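Subject: Re: [stenar-kitchen] Pulses for people who think they don't like pulses

Hello everyone,

Estíbaliz Rivas wrote:

> I've been told to get more fibre and I'm trying, I really am, but I
> grew up with lentils as a punishment and I can't get past the texture.
> Tins are fine but they all taste of tin to me. I bought dried
> chickpeas from the Conach shop and they were still like gravel after
> an hour and a half of boiling. Is it me or the chickpeas? Also, does
> anyone have a way of eating beans that isn't soup? My husband will
> not have soup in the evening.
>
> Estíbaliz

It's the chickpeas! Or the water, if you're up at the Tagle end like me, where the kettle furs over in no time. Old chickpeas in hard water will hold out against you all day long. Put half a teaspoon of bicarb in the soaking water, leave them overnight, rinse them well and then start again with fresh water. I was very doubtful the first time I tried it and now I wouldn't do them any other way. The skins float up and you can skim them off if you're feeling fussy (I do it for hummus and never otherwise).

Salt is fine in the soak, by the way. My mother swore it made them tough and I believed her for thirty-odd years. Mine come out better with it, seasoned right through. 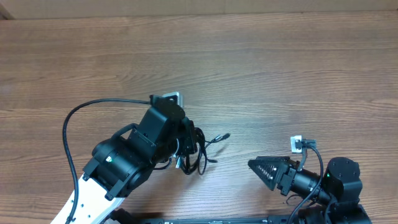 On the texture business, I'd leave brown lentils alone for now and go for the little dark green ones, which keep their shape. Twenty minutes or so at a gentle bubble, drain them while they've still got a bit of bite, and dress them while they're hot. That last part matters so much! Hot lentils drink up the dressing and cold ones just sit there in it. I use:

3 tablespoons olive oil
1 tablespoon red wine vinegar
a heaped teaspoon of mustard
a small shallot, chopped as finely as you can stand
plenty of parsley, stalks and all

Then whatever's in the fridge. Roast beetroot is lovely, so is a soft egg, so are those long radishes that are just coming in now it's April. It keeps till the next day and I think it's better then, though the parsley goes a bit dark.

Not soup, for your husband: roast the chickpeas. Cook them first as above, dry them on a tea towel (properly dry, give them a good roll about), then into a hot oven with oil and smoked paprika until they rattle when you shake the tin. I meant to put them on a salad and ate most of them standing up. They go soft if you put a lid on, so leave them in an open bowl.

White beans mashed with garlic and lemon is another one. Fry the garlic very slowly in more oil than seems decent, tip in the beans with a splash of their cooking water, and squash them with a fork. Serve it where you'd have had mashed potato. We had it under some sausages last week and there were no complaints, and one of the people at the table was fourteen.
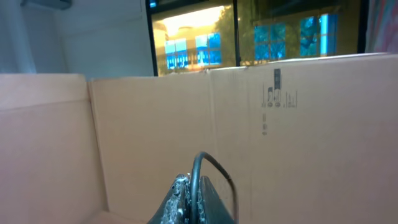 One thing I would say about the fibre, and I learned this the hard way: go up slowly. I went from hardly any beans to beans twice a day in the first flush of excitement and was very uncomfortable and not much fun to sit next to. A couple of spoonfuls a day to begin with, more the week after, and drink plenty of water with it. If whoever told you to eat more of it gave you an amount to aim for, go by that and not by me.

For buying, the Rarell market stall gets through its dried beans much faster than the shops do, so they tend to be fresher. The 1,000 g bags are a bit daunting if you're still making friends with the things, but you can cook the whole lot and freeze it in tubs. I freeze mine in their liquid, 800 g to a tub, and one tub does a supper for the four of us with some left for lunch. Write the name on the lid. Frozen butter beans and frozen cannellini look exactly the same at six in the evening, and I've made some strange curries.

Does anyone have a good way with split peas that isn't dal? I've got a bag open and would love to hear. I tried fritters but they fell apart in the pan and I ended up eating it all with a spoon (very nice, mind you, with mint and a lot of black pepper). I wondered about adding an egg, or a bit of gram flour.

Do tell us how the lentils go, Estíbaliz. And try the bicarb!

Best wishes to all from the Tagle end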